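Itdale shop sells a tidier bathroom, starting at a table

The pitch from Pirnex, the home-organizing outfit that opened in Itdale in February, is that most bathroom clutter is a toothbrush problem. Get the toothbrush off the sink and into something with a fixed spot, the thinking goes, and the floss and the razors will follow. It is a big claim to hang on a toothbrush.
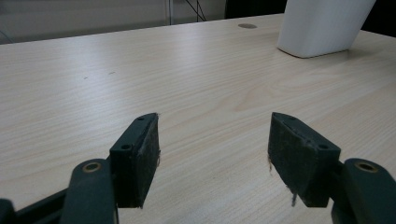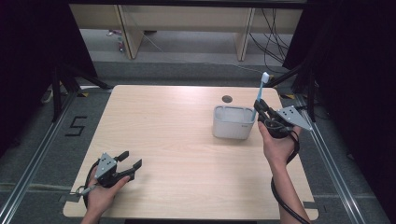

The light wood-grain table used for the sorting work. In the second picture, a toothbrush with a light blue handle and a white open-top container.

The company calls its method Deromano and has been promoting it around town as a short course for people who are tired of looking at their own sinks. The price is $200, which covers two sessions and a printed guide. Customers bring their own things from home or work with a set the company supplies. They sort on a table, at standing height, and practice putting each item back where it came from until the motion gets dull. Dullness is the stated goal.

Viera Šindelář, who runs the Itdale location, says people underestimate how much of a messy room comes down to small objects with no assigned place.

"You put it down wherever your hand happens to be," she said on Monday. "Then you do that twice a day for a year. A container gives your hand somewhere to go."

That much is hard to argue with. It is also hard to see why it should cost $200. A cup will hold a toothbrush. So will a jelly jar, and most households already own one of those. Asked about this, Šindelář said the money pays for the practice and the follow-up, and that customers are free to use any container they like. The guide does recommend one, though. It is sold by Zeman, a bath goods store a few doors down, and the back page of the guide carries a coupon for it. Šindelář said Pirnex gets no cut of those sales. Zeman did not return two calls.

The guide itself is a mixed bag. The opening pages are sensible enough. Clear the counter completely before deciding what goes back on it. Keep daily items within reach of the place where you stand. Pick a holder with an open top, so that nothing has to be unscrewed or lifted at six in the morning. Rinse the holder out every week, and let it dry before anything goes back in. Anyone who has looked into the bottom of a neglected toothbrush cup will see the sense in that last one.

Then come the charts. Pirnex says it has logged 1,042 put-aways by its customers and that the average time to return a toothbrush to its place drops by around half between the first session and the second. The guide doesn't say how the timing was done, who held the watch, or how many customers those put-aways came from. It also doesn't say what happened a month later, when the course was over and the toothbrush was back beside a real sink with a real person running late for work. Šindelář said the company plans to check in with customers this summer and will publish what it learns. No date has been set.

There is also the matter of the table. A dry, level surface with plenty of elbow room is a pleasant place to practice putting things away. Bathrooms in the older part of Itdale tend to have pedestal sinks with a rim about as wide as a playing card. There isn't anywhere to put a container, recommended or otherwise, unless you count the toilet tank. The guide handles this in one line, suggesting that readers "consider a shelf." It has nothing on what kind of shelf, how high to hang it, or what to do if the landlord says no drilling.

Šindelář conceded the point. She said a section on small bathrooms is being written and that people who already bought the guide will get it free. She also said the table is only meant for learning the habit — the first week at home is where it either sticks or doesn't. Customers are asked to keep a tally on the bathroom mirror during that week, with a grease pencil the course provides. She did not have figures on how many of them do it.

None of this makes Deromano a bad idea. People pay for help with closets and garages, and a bathroom counter is a reasonable thing to want fixed. Some customers will do better with a class and a schedule than they ever did with good intentions and a jelly jar. But the central promise, that a whole room falls in line once the toothbrush has a home, rests for now on a number of put-aways with no study around it and a company that would like you to sign up.

For those who want to try the free version first, Šindelář was willing to give the outline. Empty the counter. Choose one container and put it on the side of your brushing hand. Put the toothbrush in it, bristles up, every time, for a week, and leave everything else in a drawer until the week is over. Then bring items back one at a time, stopping when the counter starts to bother you.

Sessions are held at the Pirnex shop in the evening, and sign-up is at the front desk. The fee is due at the first session. Refunds are available until the start of the second.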